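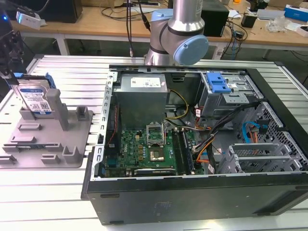

Notice of Return, Dredelard Series Portable Computer

To the Receiving Officer, Hillcombe Depot

The Office of Equipment at Jutalora acknowledges your enquiry of April concerning unit 324, a folding portable computer issued to the lighthouse service at Horgan and not returned at the close of the loan period. The following account is provided in accordance with the lending rules.

The unit was issued in good order. Its hinge was tested through 300 openings, its keys were complete, and its battery was certified to last up to 43 hours in mild weather. The keeper at Horgan signed for it and was given the customary card of instructions.

For the first part of the loan the unit performed as specified. Each evening the keeper entered the state of the sea, the direction of the wind and the number of vessels sighted. Each morning the entries were received at Jutalora and filed. The Office had no cause for correspondence.

In the second month the entries began to arrive before the evenings to which they referred. A report of fog was received at noon, and the fog was observed at dusk. The Office wrote to the keeper and asked that the clock be corrected. The keeper replied that the clock was correct and that he had not yet made the entry in question, although he agreed with it.

A technician was sent by the coastal boat with a replacement clock battery and a licence to open the case. She found no fault in the unit. She noted in her report that the screen was warm, that the colour was even from corner to corner, and that her own arrival had been recorded the previous afternoon, together with the remark that she would leave her gloves behind. Her gloves were later forwarded by post.

The Office considered recalling the unit at that point. A letter of recall was drafted but not sent. The reply to it had already been received, and it was courteous. The keeper asked to retain the computer through the winter, as it had become his habit to read the entries aloud at supper and he found the room quiet without them.

Permission was granted. Over the winter 69 vessels passed Horgan, and each was met by a lamp that had been trimmed in good time. No losses were reported.

The last entry gives the wind as light and from the west. It states that the keeper has retired to live with his sister inland, that the lamp is now automatic, and that the computer has been wrapped in a grey blanket and placed on the boat to Hillcombe. The keeper remains at his post and has no present intention of retiring. He has been asked whether he owns a grey blanket. He has ordered one.

You are therefore requested to keep a shelf clear. The receipt enclosed with this notice bears your signature, and a copy should be retained for your records.

Office of Equipment, Jutalora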